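5.2 Recording a suturing demonstration

1. Seat the tissue block on the Brana tray and close both clamps.
2. Press the left pedal to couple the hand controllers to the arms.
3. Select Record on the Prydderch console. Tie at normal speed.

Caution: Do not release the pedal while the needle is under tension.

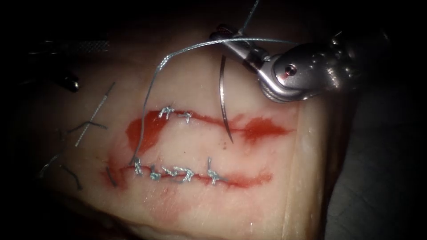

Reading time: 2 min

4. Place each knot along the incision before moving to the next. Cut tails may stay on the block between knots.
5. Select Stop with the thread slack. Takes longer than 610 seconds are split into separate files.

Note: Motion scaling is set to 70 percent at delivery. A change applies from the next take.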